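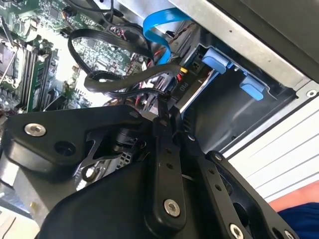
Cables are the whole reason I love this cell, and also the reason I spent most of June on my knees beside it with a hex key between my teeth. Cardboard boxes are easy. Bottles are easy. A cable goes wherever it feels like going, and it feels different every time you open another computer. Look at that blue SATA cable coming down in its big U, with the black ribbed one looped up near it, and then think about getting a set of metal fingers in there to do something useful without dragging half the wiring along. That's the job! That's what our cell at Mirnside is for, and I finally have time to write up how I look after it.

Quick background for anyone who came over from the bike posts. Mirnside is a small refurbishing shop. Old office desktops come in on pallets, and the good parts go back out into the world. The teardown cell handles the inside work: pulling leads, lifting memory, working the release tabs on drive cages. Aniela Domański wrote nearly all of the motion side before I started, and I inherited the hardware, meaning everything that squeaks.

So, the gripper. It's all links and pivots, black plates held together with silver socket screws, and every one of those screws would like to come loose. My first month I went around and tightened everything as hard as I could, very proud of myself, and the fingers stopped closing evenly. Pivot screws want to be snug and no more. The ones that clamp a bracket can go tighter. I now put a dab of paint across the head of each one once it's set and wipe it off when I redo it, and a broken paint line tells me where to look before I've picked up a tool. (Not my idea. Žofie Havlíček showed me when I visited the Odbridge shop, and I've been a pest about it ever since.)

The routine goes by cycles. At 400 I blow the dust out of the linkage and run a dry cloth over the plates. You would not believe the lint that comes out of a desktop that's lived under a reception desk for years. At 4000 the whole gripper comes off the wrist and goes to the bench, pivots out, everything cleaned and greased with the tiniest smear you can manage. Too much grease and you've built a lint magnet. I lay the parts down in the order they came off, on a strip of masking tape, sticky side up, and I write on the tape. Half an hour if the kettle is slow, a whole morning if I drop a washer.

Then the wrist camera. This was the fun one. After the last rebuild the fingers were landing a hair to the left of every cable, and I was sure I'd bent a link. Took it apart again. Links were fine. Swapped the fingertips, same thing. Aniela wandered over around lunch, pushed on the camera mount with one finger, and it moved. One screw! I'd had it off to clean behind it and had put it back without checking that it was seated square. We redid the calibration with the printed target taped to the bench, 30 poses, and it was back to picking up leads like nothing had happened. Since then the camera gets checked first and the clever theories come second.

Lighting matters more than I figured, too. The inside of a case is a cave, the gripper is black, the drive cages are black, half the cables are black. We had a strip light on one side and it made lovely hard shadows that the software kept taking for wires. I moved it up and stuck a sheet of tracing paper over it and the missed grabs dropped off so fast I thought the counter had broken. A proper diffuser from Čierny is on order, but the tracing paper is still up there and I'm weirdly fond of it.

The fixture was the other fix. Cases kept creeping when the fingers pulled on a stiff connector, so I glued rubber strips to the stops and added a cam clamp, an Adent one from the drawer of orphaned clamps. Clamp on the steel, never on the plastic front. Ask me how I know. After that I ran 100 pulls on a scrap machine with a pencil line drawn around the base, and the case was still on its line at the end. I may have done a little dance.

Next up is the fingertips. The pads are wearing shiny on the inside faces and slide on the skinny cables, so I've been cutting test pads out of different rubber sheet and seeing which ones hold. The soft grey stuff grips beautifully and tears after an afternoon. The harder red is looking good so far. If anybody has a favourite material for this, leave a comment, and tell me what glue you used, because mine lets go whenever the shop gets warm.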